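Print this article | E-mail this article

Towels, tiles and a change of detergent

Monday, November 2, 2020

Berwyn Hopkin has managed linen for the Gittins group of serviced apartments since it took over the Dilden building. The group holds 3,614 terry towels across its properties, and Hopkin keeps a replacement record for each batch. He is not sentimental about them.

"A towel is pile height, absorbency and edge construction," he said. "Colour is fourth. Guests would put colour first, but guests don't pay for the rewash."

The group moved from white to brown bath towels in August. Hopkin said the change was made on stain retention. White towels were being withdrawn after makeup and hair dye marks that two further washes did not shift. The brown stock is 100 per cent cotton and is washed separately for its first six cycles, at a lower temperature and without fabric softener.

"Softener coats the loops," Hopkin said. "You get a nice hand feel and a towel that pushes water around your back."

Ynyr Parri, who supervises the laundry at Wastard, tested two detergents before settling on a liquid from Zekadari. His complaint with powder was residue in the hem, where the fabric is doubled and rinses poorly. He now checks hems by thumb before a load is folded.

Parri is also strict about drying. Towels come out of the dryer slightly damp, are shaken once and finish on a rail.

"Overdrying is what makes the fibre brittle," he said. "You clean the lint screen and there's your towel."

Pilling is recorded but is not grounds for disposal. 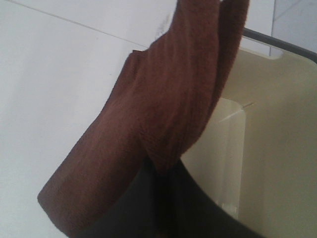

Hopkin's grounds are a frayed hem, a pulled loop longer than a fingernail, or a smell that survives a hot wash. Batches that fail go to the cleaning cupboards, cut into quarters and overlocked. The last lot produced 325 cloths.

Asked whether bathrooms should have hooks or bars, Hopkin and Parri gave the same answer separately.

"Bars," Parri said. "On a hook it bunches, and the middle folds stay wet."

The hooks at Dilden are to be replaced by bars as each bathroom is regrouted.

This site uses cookies. By continuing to browse you accept our cookie policy. OK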